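Flistgate: a README for my tabletop wear notes

Hi, and thanks for opening the file that everyone skips. Flistgate is my collection of notes and photos about what happens to cheap and not-so-cheap tabletops when people use them every day. It started as a spreadsheet I kept for myself while I was fixing up secondhand desks, and then Na-rae Hyun asked for a copy, and then Dinesh Nautiyal asked for a copy of her copy, and by April it seemed smarter to put the whole thing in one folder with a README on top.

What's in the folder

There are 2,592 photos at the moment, plus a plain CSV with one row per photo. The photos are sorted by surface type: laminate, solid wood, painted board, and a catch-all folder called "misc" that I keep promising to clean up. Laminate is by far the biggest, with over 1,000 photos in it. I like laminate! It's in every office and half the kitchens I've ever sat in, and people only look at it closely when they've just dropped something on it.

The CSV columns are:

photo_id – just a running number, no meaning in it
surface – one of the four folder names
color – my own word for it, so "gray" covers a lot of ground
finish – plain, wood-grain, stone-look, or other
marks – everything I could pick out, separated by semicolons
edge – anything worth saying about the edge, often blank
notes – whatever else was on my mind

How I name the marks

This is the part that took forever. Biljana Stojanović and I went back and forth on it for weeks, mostly over what counts as a chip, and the list below is where we landed. Please stick to these words if you add rows, even if you have a better one.

Scratch: a line, long or short, light or dark. If it goes across the grain, write "cross-grain" in front of it, since those are the ones your eye goes to first. A long faint one is still a scratch, so don't skip it just because you had to tilt your head to find it.

Scratch cluster: a bunch of short scratches sitting close together. Don't try to count them. I tried for an entire evening and got a different answer every time.

Chip: a small spot that stands out bright against the surface and has some shape to it. Biljana wanted to measure depth too, but you can't get depth from a photo, so we dropped it.

Speck: like a chip but tiny and faint. If you're torn between the two, call it a speck.

Smudge: a soft mark that might be dirt, might be ink, might be a stain that's there for good. The photo can't tell you which, so please don't write "coffee" unless you spilled it yourself.

Dot: a tiny dark point with a clean outline. Mostly I use this so the smudge column doesn't fill up with things you could cover with a grain of rice.

A few things I do when I'm labeling

1. I look at the grain before I look at the marks. On a wood-grain print, the darker streaks can pass for scratches if you're tired, and once you know which way the lines run you stop falling for it.

2. I go from one side to the other and then back again. The second pass nearly always turns up a speck I missed, usually right next to something bigger that stole my attention.

3. I check the edge last. A lighter band along the side is normal on plenty of laminate and doesn't get a label. If the band is lifting or broken, that goes in the edge column.

4. I write the row before opening the next photo. I used to do a whole batch and fill in the rows afterward, and I'm still finding the mix-ups from that period. Sorry, Dinesh.

A worked row

Deok-su Chae told me the list made no sense to him without a sample next to it, and he was right, so I picked a gray one. My row for it reads: laminate; gray; wood-grain; scratch cluster, cross-grain scratch, long faint scratch, chip, specks, smudge, dot; edge lighter than the top, nothing else to report. It's a handy photo to practice on, because nearly every word on the list gets a turn. Try writing your own row first and then compare – Si-eun Nam found the dot well before I did.

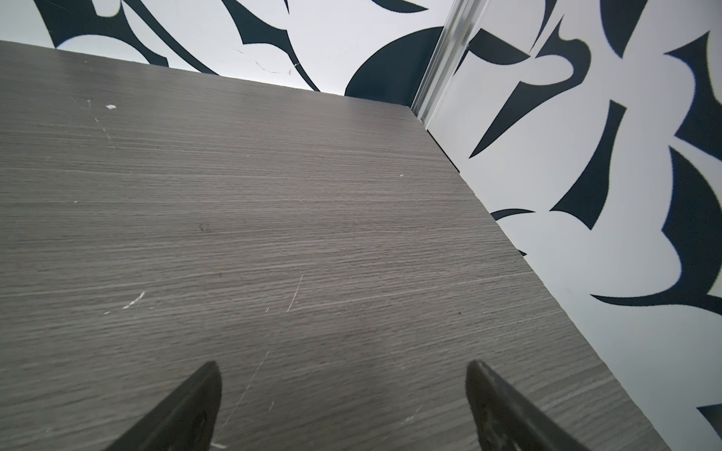

Known problems

The color column is a mess. I've used "gray", "dark gray" and "slate" for what I'm pretty sure is the same desk, and I haven't gone back to fix it. If you're sorting by color, lump those together.

Photos under 3 in the running order are test shots and have no rows. I left them in so the numbering wouldn't shift.

Painted board is thin. If you have an old painted desk or a kitchen table with some history on it, I'd love pictures, scuffs and all.

Adding your own

Drop the photos in the "incoming" folder and send me the rows in a separate CSV, please don't edit the main one. I merge things when I get a free evening, so it can take a while. Up to 6 photos of the same table is fine, more than that and I'll probably pick my favorites. Keep the light even if you can. A lamp straight overhead washes out the faint scratches, and light from a window off to one side brings them right up.

Use the notes and photos however you like. If you find a row that's wrong, tell me the photo number and what you think it should say, and I'll take another look.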